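Chapter 5
Assemblies and Mates

12 shares | 2 comments

In the first four chapters you modeled single parts. Most products have more than one part, and a CAD program needs to know how they fit together. A file that holds several parts and the rules between them is called an assembly.

We will use the Hemmin bench vise as our main project. It has six parts, all of which you can find in the Chapter 5 folder. Open a new assembly and insert the base first. The program fixes the first part in place, and every part you add later is free to move until you tell it otherwise.
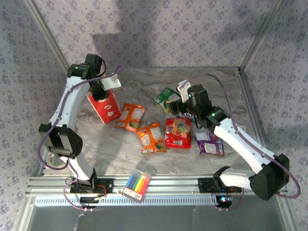
A free part can move in six ways. It can slide along the X, Y and Z axes, and it can turn about each of them. These are its degrees of freedom. A mate is a rule that takes some of them away. If you mate the flat bottom of the sliding jaw to the top of the base, the jaw can still slide in two directions and turn in one.

Beginners often add mates until nothing moves. The vise should still open and close when you drag the jaw with the mouse. If it won't, look for two mates that do the same job and suppress one of them.
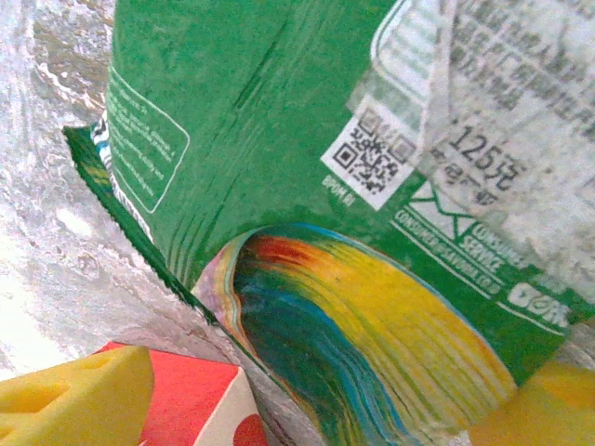
Subassemblies are covered in the second half of the chapter. The screw and handle of the vise always travel together, so we group them in their own file and insert that file as one item. Imtiaz Wijesinghe used the same method for the Prekden gearbox in Chapter 12, where it cut the main mate list to around a third of its length.

Before you start, set your units to millimeters and save the assembly in the same folder as its parts. Moving a part file later can break the link to it.

Copyright Evance Press | Contact | Back to top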